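Disdale chess club gets its wooden boards out again

July 21, 2020

I've been going along to the Disdale chess club since February, mostly to lose, so I was pretty chuffed to hear the casual games are back on at the Nivmont Street hall. Hiếu Văn, who runs the beginners' table, has put his favourite folding wooden sets back into use (the plastic ones can stay in the cupboard, as far as I'm concerned!) and this month's theme is quiet openings. Pawn to c3, knight to f3, nothing flashy.
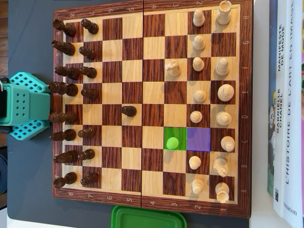 What the beginners are working on

Hiếu likes everyone to learn the c3 push early. It props up d4 for later and gives the queen a way out to the side, though it does pinch the best square from the other knight. Magdy Metwally reckons it's the dullest move in chess and told me so twice over a cuppa.

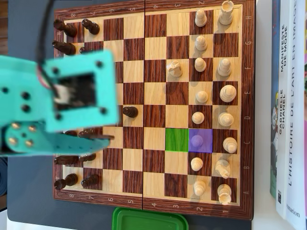
I've been playing it badly for months, usually because I rush d4 and then forget what I was defending. Essam Abdel Rahman had me go back to the position with the knight already out and all eight white pawns still at home, the c-pawn's square and the one in front of it coloured in, and just think about that one little step before touching anything. Slow, but it helped, and I even scraped a draw off Reda Mahrous, my first in 8 tries.

Pawns are the other big topic. The pale ones on these sets are lovely little turned things with round heads, and they're easy to lose under a chair, so please check the floor before you head home.
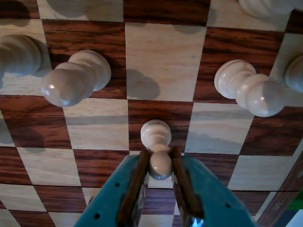

Coming along

It's $2 a visit, tea included, and you don't need your own set. Ask for Hiếu at the door.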